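Home Shop Repairs Questions Contact

Small devices at home: questions we get often

These questions come from people who write to us or visit the Patik repair table on Saturday. Carolina Cardoso collected them and I wrote the answers. If something is not clear, please write to us and I will try again. – Uwe Brinkmann

Do I have to keep the original box?

No. For most small things a shallow cardboard box is better, because you see everything at one look. Keep the original box only while you still can return the product. After this you can fold it and put the warranty paper in a drawer.

How many devices can go in one box?

As many as can lie there in one layer. When you start to put one on top of the other, the buttons get pressed and the batteries go empty. If you have more, take a second box.

Where should I sort them?

On a table near a window, with a cloth on it. The cloth protects the housings from scratches and small parts do not roll away so fast. A cloth with many colors looks cheerful, but a tiny black screw is hard to find on it, so I put a white plate next to me for screws.

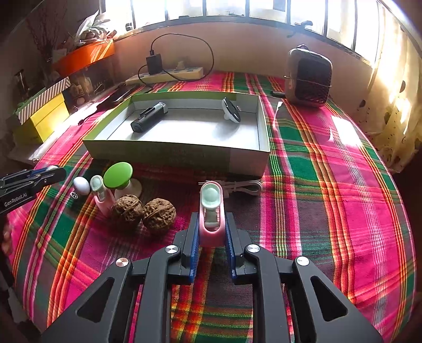
Small devices on the plaid cloth, with the open box and a coiled white cable behind.

Can I charge everything from one power strip?

Small chargers are usually no problem. A heater is a different thing. It takes much more power and it should have its own wall outlet. Please read the number of watts on the label of your strip and do not guess.

How do I keep the cables in order?

Coil each cable loosely, in the size of your hand, and close it with a paper strip. Write on the strip which device it belongs to. Do not wind the cable tight around the device – after some months it breaks near the plug. We see this very often at Patik.

May I leave the devices near a sunny window?

For the time of sorting, yes. For storage, no. Strong sun makes light plastic yellow, and batteries do not like heat. A shelf on the other side of the room is good.

What do I use for cleaning?

A dry, soft brush for the slots and openings, then a cloth which is only a little damp. Unplug first, or take the batteries out. We do not recommend alcohol on colored plastic, it can make the surface dull.

A device was in the box since November and does not start. Is it broken?

Maybe not. Charge it for a few hours with the cable which came with it and try again. If it gets hot or the housing is swollen, stop and bring it to a collection point. Never put it in the normal trash.

Do you also sell boxes?

Yes, the flat Kiden box, item 1398. The older one, item 776, is sold out and will not come back.

Filed under: Home & Order / Small Electronics / Questions

Related
Which drawer for which battery?
Vonelico cable strips: how to write on them so it stays
Washing a plaid tablecloth without losing the colors
Leitão shelf, 13 questions about mounting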